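Plotcombe adds ribbed-grip clothes hanger to Fosska range

Cream plastic hanger with inset non-slip strips goes to retail and hotel buyers in cartons of 200

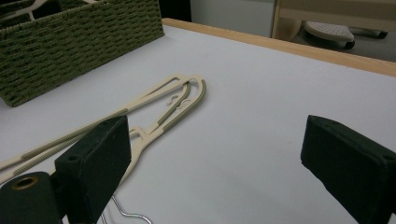 DURSUN, September – Plotcombe has added a flat plastic clothes hanger to its Fosska storage range. The hanger is molded in cream, with darker non-slip strips set into the arms and along the shoulder bar. The strips have a ribbed surface to hold knit and satin garments. Small S-shaped hooks are molded into the inner side of the loop for straps.

The first production run is 3,575 units. Minimum order for unbranded stock is 2,000.

"Buyers asked for a grip surface on the long bar as well as the shoulders," said Hacer Gezer, product manager for Fosska. "The flat profile also lets the hangers stack for storage."

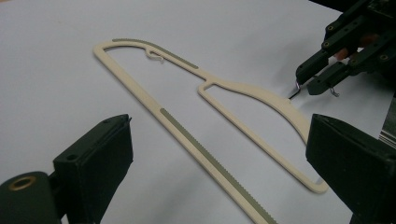
Fosska hanger in cream, with grayish-green grip strips.

Orders are handled by Adance, the range's distributor. Samples are available to trade accounts on request.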